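4.2 Storage and room layout

Of the 193 rooms surveyed in Skesstead, 71 had open metal shelving as their main storage. Small items such as boxes and bags were usually kept on the lower and middle shelves. Air conditioning was noted separately, as ceiling units limit how high shelving can go along a wall.

Figure 3. Room with a brick back wall, white metal shelving and a ceiling air-conditioning unit.

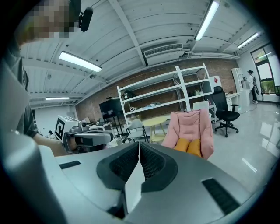 Keir Menzies remarked that tall shelves fill from the middle, and that the top one is used only when the others are full. Our October records agree with this for 529 of the shelves checked.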